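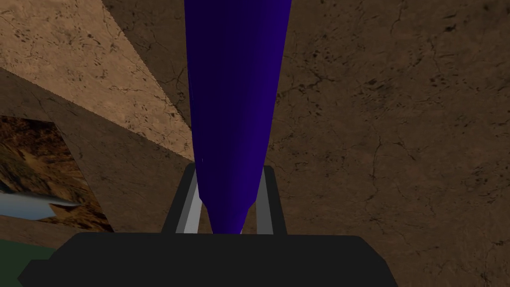
Blue-violet, and narrowing to a point at the bottom.

Home Road Rail Water Air Ask Us Grown-ups

How does a car ferry carry so many cars?

If you have ever sat in the back seat while your car rolled up a ramp and into the belly of a ship, you will know it's a rather peculiar feeling. One moment you are on a road, with kerbs and seagulls and somebody selling chips, and the next you are inside a big echoing metal garage that happens to be floating.

Let's take a trip on the Undero, the ferry that goes back and forth between Bavley and Clemine. She has two car decks, one on top of the other, and on a busy Friday she can carry roughly 514 cars, which would make a very long traffic jam indeed if you lined them all up on the road to Bavley.

So how do they all get in? First of all, the cars wait in lanes on the quay. The lanes have numbers painted on the ground, and a person in a bright jacket waves each lane forward when it is time. Lorries often go on early, down the middle of the lower deck. They are the heaviest things on board, and a ship sits best in the water when her heavy things are low down and near the centre.
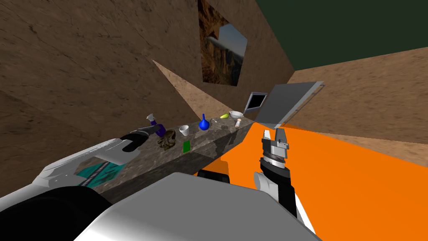
Then come the cars, and the crew have to think about balance again. Imagine you are in a rowing boat with your whole family and everyone shuffles over to the left to look at a duck — the boat tips, doesn't it? A ferry is much, much bigger, but the same thing would happen if every car were parked on one side. The crew share them out, and big tanks of water inside the ship, called ballast tanks, can be filled or emptied to help keep her level.

Once your car has stopped, the driver puts it in Park (or leaves it in gear, if it's that sort of car), pulls the handbrake on tight and switches off the engine. In rough weather the crew may strap the lorries to the deck with chains. The great doors are closed and sealed, and everybody climbs the stairs to the lounge, trying very hard to remember which staircase they used.

At Clemine the ramp comes down again and the cars drive off, lane by lane, straight on to the road.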